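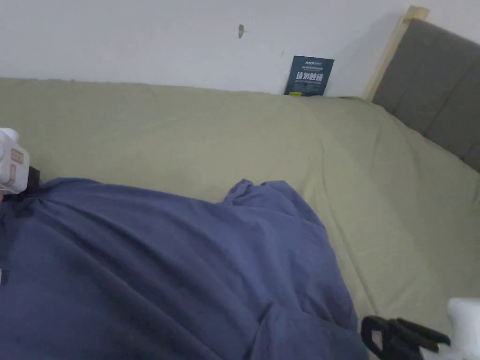 Fitted sheet in olive green, with upholstered headboard.

Sandell Bed Linen - Frequently Asked Questions
Last updated 2021-12-12

How do I choose the right depth of fitted sheet?
Measure the mattress from the bottom seam to the top seam, then add the thickness of any topper or protector. Depth is given on the label in centimetres. If your total falls between two depths, order the deeper one.

What does thread count mean?
It is the number of threads, lengthways and crossways, in one square inch of cloth. Counts made up by twisting several thin yarns together are not comparable with single-yarn counts. We list single-yarn counts only.

Will the sheets shrink?
Cotton shrinks slightly in the first few washes. Our Radebe range is cut oversize by 2 cm on each side to allow for this. The Susidis range is a cotton and polyester blend and is not cut oversize.

What temperature should I wash at?
Follow the sewn-in label. Dark colours should be washed separately the first time. Do not use fabric softener on brushed cotton - it flattens the nap.

Can I tumble dry?
Yes, on low. High heat shortens the life of the elastic. Take sheets out while very slightly damp if you intend to iron them.

Why does my sheet come off at the corners?
Usually the depth is wrong or the elastic has worn. Replacement elastic is sold by the metre from the Stostbridge shop.

Do you make sheets for unusual sizes?
Yes, up to 115 cm wide for narrow beds and by quotation for anything larger. Made-to-measure items cannot be returned unless faulty.

Can I return opened linen?
Unwashed items may be returned in their packaging with the order number. Washed items are accepted only for faults in weaving or stitching.

Who do I contact about trade orders?
Write to Hubert Kaczmarczyk at the Stostbridge office. The minimum trade order is 100 pieces, which may be mixed across colours.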